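Paid testers wanted: does the Drestwood desk robot kit do what the box says?

Location: Penport, upstairs unit, street parking only
Commitment: two afternoon sessions in December
Pay: 200 dollars for both sessions, paid at the end of the second

We review kits and gadgets for people who spend their own money on them. Next up is the Drestwood, a two-arm tabletop robot kit sold with a training service called Totano. You film yourself doing a job with your own two hands, send in the clips, and Totano sends back a "skill" that the arms are supposed to run. The full package costs 893 dollars. The sales page says any adult can teach it a new task in one evening with no background in robotics.

We have doubts. The last kit we tried, the Jaber, made much the same promise and spent most of its time with us pushing a cup off a desk. So we want regular people to do the teaching this time, at their own speed, with their own habits, and we want to write down what comes back.

The job we picked is small and dull: handling whiteboard markers and their caps at a table, with a board, an eraser and a tray within reach. Kids do it without looking. It needs two hands working close together on small parts, and that is where we expect the trouble.

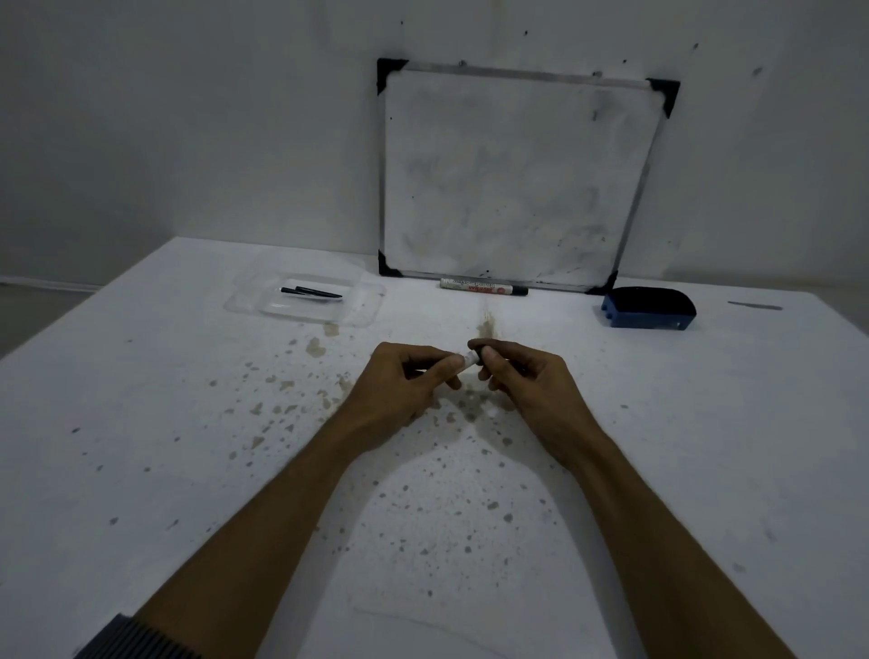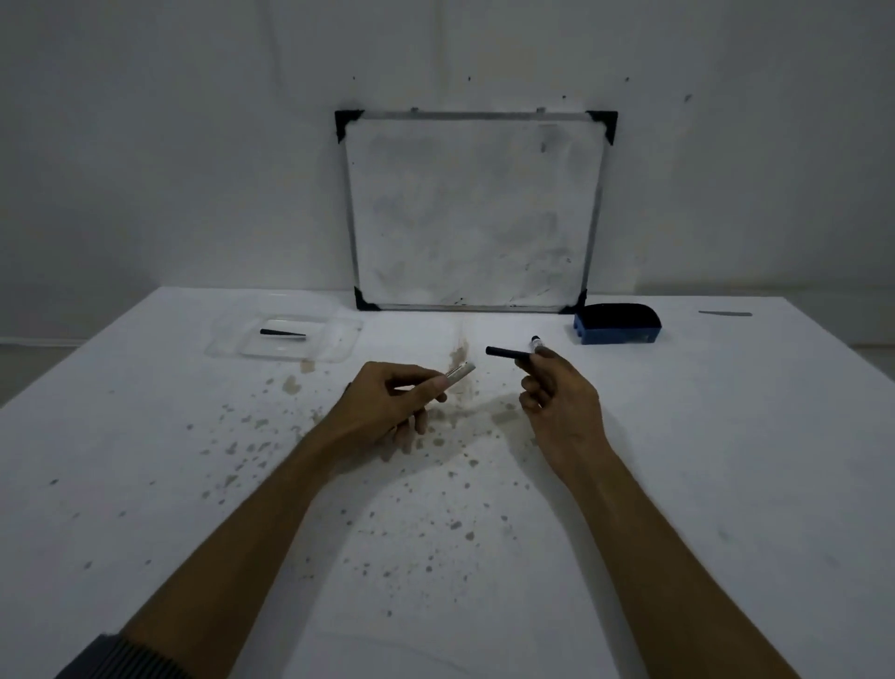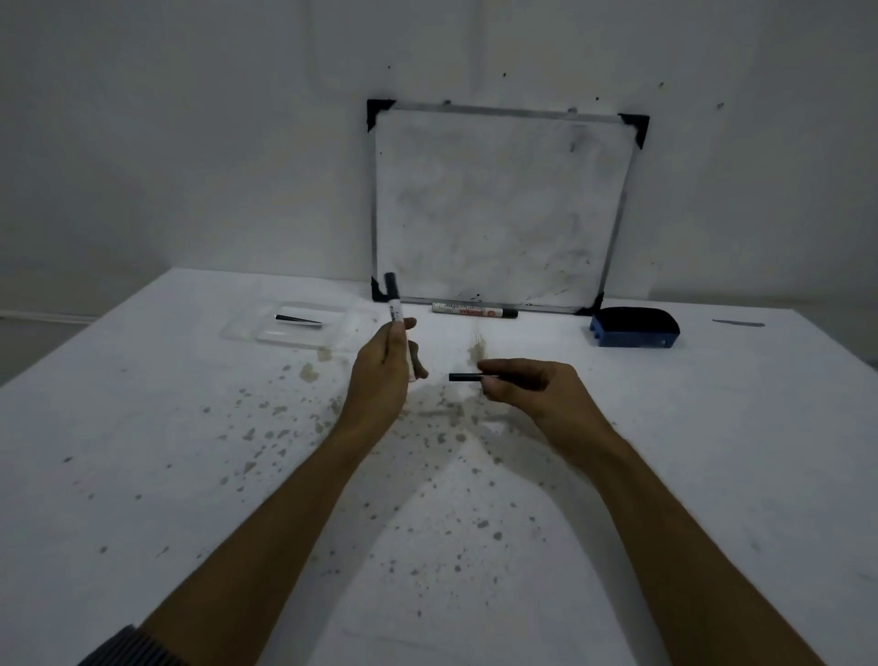
Marker work at the table, both hands in use.

You would repeat this sort of thing for most of a session, with breaks. Totano asks for 15 clips per task before it will build anything. The setup guide says to move "naturally" and two pages later tells you to slow down and keep your fingers clear of the part. We don't know which advice is right, so half of our testers will follow the first and half will follow the second. You'll be told which group you are in when you arrive.

In the second session you come back, we load whatever the service made out of your clips, and you watch it try. Then you fill in a form. If it works, say it works. If it drops the cap every time, say that. We are not paid by Drestwood and we bought our kit at the normal price, so there is no one to please.

Who we want

- Age 17 or over (under 18, bring a signed note from a parent)
- Comfortable using both hands for small tasks while seated
- Left-handers very welcome. The guide doesn't mention them once.
- No robotics or coding experience. If you have built one of these kits before, please sit this one out.
- Able to make both sessions. One session alone is no use to us and we can't pay for it.

What you should know before signing up

It gets boring. People who hate repeating themselves will hate this.

Your hands and forearms will be on video, and those clips go to Totano's servers because the service won't run without them. Their terms say clips are deleted on request. We plan to make that request for every tester and report how long they take to answer, but we can't promise you what a company does with its own storage. If that bothers you, don't apply. It bothered us too, and it will be in the review.

Please leave rings and watches at home. The guide says they confuse the tracking. Long sleeves are fine if you can push them up.

You won't be asked to appear by name, and you won't be asked for a nice quote. We may print lines from your form, with your say-so, as you wrote them – spelling and all.

How to apply

Use the contact form on this site and put "Penport test" in the subject box. Tell us which hand you write with, whether afternoons suit you, and the last gadget you bought that let you down. The last one isn't scored, we just like reading them. We'll reply either way before the end of the month, and the address and door code come with the confirmation.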